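Measuring the Give in a Tablecloth

Ita Mulligan tests coated table coverings for a living, and most of her working day is spent on the part of the product that customers never look at. The printed face gets chosen by a buyer. The backing, the coating weight and the plasticizer content get chosen by someone else, and when a cloth comes back with a complaint attached, it is usually one of those that has failed.

She runs the test room at Stungate, a small finishing plant that coats and cuts wipe-clean cloths for several retail labels. I spoke to her there in June, in an office separated from the curing oven by a single wall and a good deal of insulation.

"People say oilcloth and they mean four different products," she said. "Real oilcloth is linseed oil on cotton or linen. Hardly anyone makes it in volume. What we coat is either PVC on a nonwoven backing, PVC on a woven cotton, or acrylic on cotton. The unsupported vinyl sheet, with no backing at all, we don't do."

The distinction matters because each construction moves differently. A woven backing has a warp and a weft, and it will shrink or relax along one more than the other. A nonwoven backing is more even in both directions but tears more easily once a cut has started. Unsupported sheet has no fabric to restrain it and takes the shape of whatever it was last folded around.

Mulligan's main concern is what the trade calls recovery, the degree to which a folded cloth returns to flat. Her method is plain. A strip is folded, loaded with a weight, left in a cabinet at a fixed temperature and then released. The angle it opens to is read after 2 minutes and again the next day.

"The first number tells you about the packaging," she said. "The second tells you about the cloth. If it opens badly at first and well by the next morning, the customer will be fine as long as the leaflet tells them to wait. If it opens badly both times, you have a stiff coating or a cold one, and you look at the formulation."

By a cold coating she means one in which the plasticizer has been kept low to save money or to reduce odor. Such a cloth behaves well in a warm warehouse and poorly on a kitchen table in winter. The corners lift. Folds stay visible as ridges, and the ridges wear first, so the print goes white along straight lines that match the way the cloth was packed.

Stungate now ships most of its cloths rolled on a cardboard core. Mulligan pushed for the change and is unsentimental about its cost. "A roll takes more space on the truck. The freight people didn't like it and they still don't. Returns for creasing went down to a level where we stopped listing them as a separate category."

Rolling introduces a different fault, which is curl. A cloth rolled with the print facing in will lift at the ends when it is laid out. One rolled with the print facing out will press its ends down and hump in the middle. Stungate rolls print out, on the grounds that a hump can be smoothed by hand and a lifted end catches sleeves.

The coating line itself is older than anyone on the shift. Ruairí Ó Dubhghaill, who operates it, described the settings he controls as speed, gap and heat, and said that the three cannot be changed separately. "If I open the gap I'm putting on more paste, so it needs longer in the oven, so I slow down. If I slow down the thin edge overcooks. The edge is always a bit thin. So you trim the edge."

Edge trim is a large part of the plant's waste. The finished weight on the current range is 300 grams per square meter, backing included, and Ó Dubhghaill checks it by punching discs from the left, center and right of the web. He showed me a ledger of the results, kept in pencil. The laboratory has the same figures in a database, but he prefers to see a day's discs in a column on one page.

Drift across the web is the fault he watches for most closely. A cloth that is heavier on one side will hang unevenly, and on a round table the difference is visible in the drape. On a rectangular table it may never be noticed, because the overhang is short and the top takes up most of the area.

I asked Mulligan about corners. A cloth cut with square corners hangs lower at the four points than it does along the sides, and on a small table those points can reach the seat of a chair. Rounded corners shorten the drop and remove the point at which a bound edge frays. They also cost more, since the cutting has to be done with a template or a shaped blade and the offcuts are of no use.

"Square is cheaper and the customer can round it with scissors," she said. "With nonwoven that works, it doesn't fray. With woven cotton I would tell them not to."

Her view on hanging lengths is similarly practical. She would rather see a cloth bought slightly too large and trimmed than one bought to the exact size of the table. An exact cloth has no weight past the edge to hold it down, and it will walk across a smooth surface as things are slid over it. An oversized cloth on a small table has the opposite problem - the surplus gathers at the corners in folds that stand away from the table and get knocked.

Cleaning is the subject on which the plant receives most of its mail. Two of the retail labels Stungate supplies, Movau and Foley, print their own care instructions, and these do not agree. Movau advises a damp cloth and mild soap. Foley permits a diluted household cleaner. Mulligan has tested both on the same coating and found no difference in gloss after 29 wipe cycles, but she sides with Movau on principle.

"Solvent is what takes the print off, and people don't read the back of the bottle to find out if there's solvent in it. Soap is soap. If the instruction is short they'll follow it."

Ballpoint ink is a separate matter. It migrates into plasticized PVC within hours and cannot be removed by any cleaner that leaves the coating intact. Newsprint and some dyed packaging will do the same if left in place under weight. Acrylic on cotton resists ink better and heat slightly worse. She recommends a trivet for either and declined to give a safe temperature, saying that any figure she gave would be treated as a target.

Printed lettering brings its own difficulties. Text shows distortion that a pattern will hide, and a cloth that has been stretched lengthwise on the line will come out with letters visibly taller than they are wide. Ó Dubhghaill measures a printed rule in the selvage at the start of every run. The last time he rejected a run on that measurement it was out by 11 millimeters over the length of the cloth, which he considered a great deal.

Diamonds, he added, are nearly as bad. The eye follows the points down the table and finds the place where they stop lining up.

The plant is trialing a bio-based plasticizer under the name Zukix. Mulligan would say only that the recovery figures are acceptable and that the smell is different. The trial cloths are hanging in a corridor near the loading door, where the temperature varies most, and she looks at their lower corners when she goes past. She expects to leave them there through the winter.

The interview was edited for length. Published July 1, 2026.

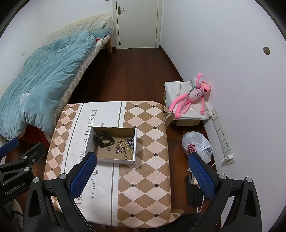 A printed cloth with diamonds and a lettered band, rounded at the corners.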